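I've owned the same Vindach estate for years now, and the best thing I ever did for it was stop buying tools. My opinion, and I'll happily argue it with anyone in a garage forecourt, is that most of us who fix our own cars have far too much kit and not nearly enough patience.

I say this as a man who once spent 443 pounds on a Sjöberg socket set because it came in a lovely case. I've used four of the sockets. Four! 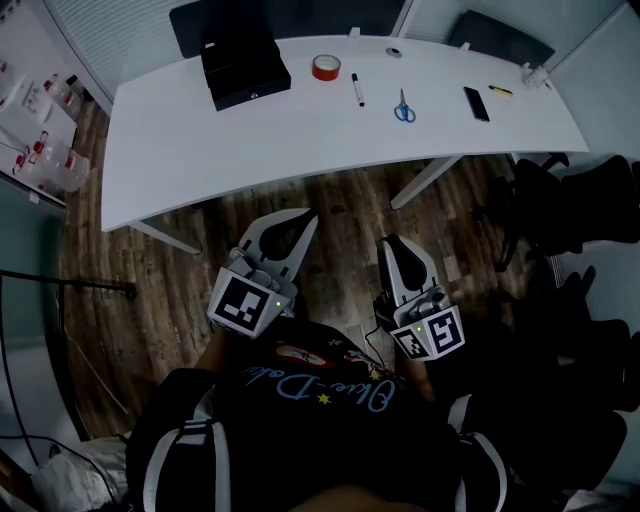 Changing a set of brake pads needs a jack, stands, a handful of spanners and an afternoon with no plans in it. My neighbour Celeste Villalba did hers last December with tools she'd borrowed from three different houses, and they're still going strong. What she did have was a bit of order. Give me a long white table with tape, a marker pen, scissors and a yellow utility knife laid out in a row and I'll get more done than I would with a drawer full of chrome. I label every bolt and hose with tape and pen -- it costs pennies, and I've never had a mystery bolt left over since.

The other camp will say that a proper 17 mm ring spanner beats an adjustable one, and yes, fine, it does. Buy that one. Buy it when the job comes up, use it, and wipe it down afterwards. 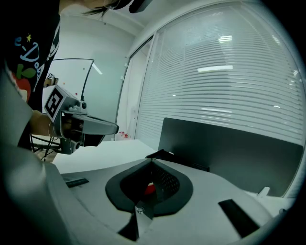 Black T-shirt, colourful print, hands busy.

My old mate Chalerm Kongkaew still thinks I'm wrong, and he has a garage full of cabinets to prove it. His car has been off the road since the spring.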